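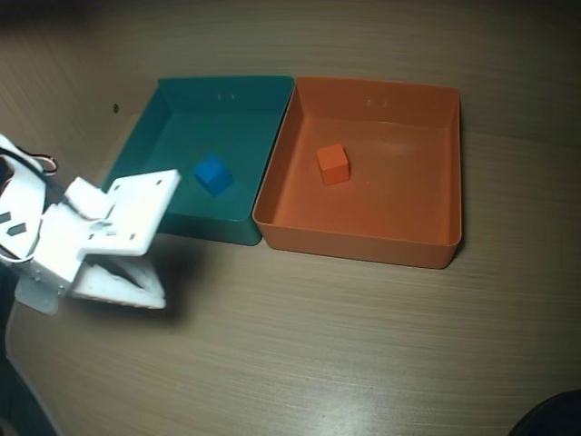 How do you get small stuff to stay sorted once you've sorted it? Use open trays, one color per tray, and stop buying anything with a lid.

I've been asked this enough times now that it gets a thread. Monday, July 15, 2019, day one of my week off, and this is what I'm doing with it.

Background: my kid has cubes. Little colored ones. They came from three different sets, one of them inherited from a cousin, and until last November they all lived in a drawstring bag the size of a pillowcase. You found what you wanted by dumping the bag on the floor. You put it back by not putting it back.

I tried the lidded box first. It had dividers. It had a label maker's worth of labels. It lasted until lunch.

A lid is a second job. You open it, you take the thing out, you close it, and then later you have to do all of that again in reverse while holding the thing. A five-year-old will not do this. I'm 41 and I won't do it either.

So: trays. Plain plastic, flat bottom, sides that lean out a bit so small fingers can get in at the corners. I have a teal one and an orange one, same shape, and they live side by side on the table. Blue cubes in the teal, orange cubes in the orange.

Yes, I know teal isn't blue. Rajitha Pathirana has already been in my replies about it. The store had teal. My daughter looked at a blue cube, looked at the teal tray, and dropped it in without a word. She has less trouble with this than grown adults on the internet.

The orange doesn't match exactly either, if we're doing this. The cube is redder than the tray. I like that, you can spot a cube in there from across the room.

Someone always asks what brand. No idea. I did look at the Edisel ones – very handsome, came with a bamboo lid. See above re: lids.

Start with two colors. I cannot say this strongly enough. I started with seven, and for a week my dining table looked like a paint store and we ate on the couch.

Also start with one cube per tray. One! Put it in there yourself and leave it. It's a better label than a label, and a kid who can't read yet can read a blue cube.

"What about green?" Green is in the bag. The bag still exists. I'm a realist.

Push the trays right up against each other. If there's a gap, cubes will go in the gap, and then you have a third category.

My sister-in-law Danica Mujić does this with buttons and claims it takes her less than a minute a night. She also irons pillowcases, so adjust accordingly.

For anyone who wants to know if it works on adults: I put a tray by the front door for keys. It has my keys in it. It also has a battery, a receipt, two dead pens and a birthday candle. So I'd call that a maybe.

Washing: warm water, dish soap, dry with a towel or you get spots. They go shiny on the bottom and every spot shows up when the light hits it. I've decided not to care.

Update, since Kastriot Golob asked: no, she doesn't sort them every night. Four nights out of the week, maybe. The other three I do it, standing up, eating her leftover toast.

Doing the crayons next. Pray for me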